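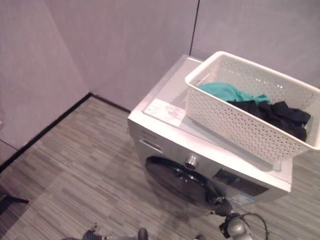

3 min read

Section 4: Placing and Leveling the Washer

Applies to Varen front-loading models. Updated 27 December 2018.

Read this section before you connect the hoses. If the washer has already been hooked up, close both water valves and unplug the power cord first.

Before you start

You will need a carpenter's level, an adjustable wrench and a flashlight. Two people should move the washer. Do not lift it by the door, the detergent drawer or the control panel.

The floor must be solid. Concrete is best. On a raised floor, place the washer near a wall or in a corner, where the floor flexes less. Carpet and soft vinyl tile should be removed from the area under the feet.

CAUTION: The shipping bolts must be out before the first cycle. Running the washer with the bolts in place will damage the drum and is not covered by the warranty. See Section 2.

Placing the washer

1. Slide the washer to within a foot of its final position. Use the cardboard sheet from the carton to protect the floor.

2. Check that the drain hose reaches the standpipe without being stretched. If it is too short, order the Becerra extension hose. Do not join two hoses with tape.

3. Push the washer back slowly. Stop if you feel the hoses pressing against the wall. A kinked fill hose will cause long fill times and may bring up error code 5.

4. Leave enough room in front to open the door all the way.

Leveling

5. Loosen the lock nut on each of the four feet by turning it clockwise, seen from above.

6. Set the level on top of the washer, side to side. Turn the front feet in or out until the bubble is centered.

7. Turn the level front to back and repeat. If the rear feet need adjusting, pull the washer forward again. Do not tip it more than a few inches.

8. Press down on opposite corners. The washer should not rock. If it does, lower the foot that is off the floor until it makes firm contact.

9. Tighten all lock nuts up against the cabinet. Hold the foot still with one hand while you do this.

Note: Keep the feet as short as you can. A washer standing on long feet will shake more during the spin.

Checking your work

10. Connect the water and power as shown in Section 5. Run Rinse and Spin with the drum empty.

11. Stay with the washer during the final spin. A steady hum is normal. Banging or walking means a foot is loose or a shipping bolt was missed.

12. Check the level again after the first 200 cycles, or sooner if the noise changes.

CAUTION: Items left on top of the washer can shift and fall during a spin. Clear the top before starting a load.

If the washer still moves after leveling, fit the Tivcombe rubber pads under all the feet, then repeat steps 6 to 9. Using pads under only some of the feet will make the problem worse.

Next: Section 5, Water and Power Connections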